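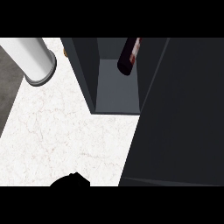 Tulach wrote in to say the place names were better before we cleaned them. There is some truth in this, and the old spellings are still in there, in the column called name_raw, for anyone who misses them.

Simthorpe Allotment Diaries, transcribed
Version 5, 2023-01-25

What you get

Roughly 2,000 diary entries from the allotments at Simthorpe, typed up from 17 notebooks. Most are a line or two long. Many concern slugs. The notebooks were kept in the site hut for anyone to write in, and people did, usually in pencil and often while cross.

The files are plain CSV, UTF-8, commas as separators. Entries with commas in them are quoted. Entries with quotation marks in them are also quoted, and we are sorry about how that looks.

Columns

entry_id: a number. It has no meaning and gaps are normal.
notebook: which notebook the entry came from, 1 to 17.
page: the page as numbered by hand. Notebook 5 numbers its pages backwards from the middle.
date_raw: whatever was written, including "Tues again" and "after the frost".
date_guess: our attempt at a real date. Blank where we lost our nerve.
name_raw: plot or place name as written.
name_clean: the same, made to agree with itself.
text: the entry.
weather: one of dry, wet, frost, wind, unknown. Taken only from what the writer says, so a wet day that went without complaint is marked unknown.

How it was made

Two people typed each notebook separately and the versions were compared. Where they differed, a third reading settled it. The word that caused most trouble was "leeks", which in several hands is the same as "leaks", and both turn up a lot in February.

Cleaning was done with Draltora, our own set of scripts, kept in the tools folder. Run it on the raw files and you should get the clean ones. If you get something else, check that your spreadsheet program hasn't turned the page numbers into dates. It will have.

Known problems

Notebook 9 got damp and about a third of its entries end early. These carry [lost] at the point where the ink gives up.
Rainfall figures come from a jam jar and a ruler. Please don't put them in a climate model.
"The usual" appears as a full entry 5 times. We have not expanded it.
One writer records every marrow by weight and no other crop at all – averages over the whole set will make Simthorpe look like a marrow farm.
The feud over the water butt has been left in. Names of people have been replaced with initials, and the initials shuffled.

Use

Free to copy, change and pass on, provided you say where it came from. Printed copies are held in the reading room at Cullinane, on the shelf below the bus timetables.

Corrections are welcome through the issues page. Please give the entry_id and what you think it says. "Number 40-something is wrong" is probably right but hard to act on.

Changes since version 4

name_clean added.
Notebook 2 retyped.
"Courgette" is now spelled one way.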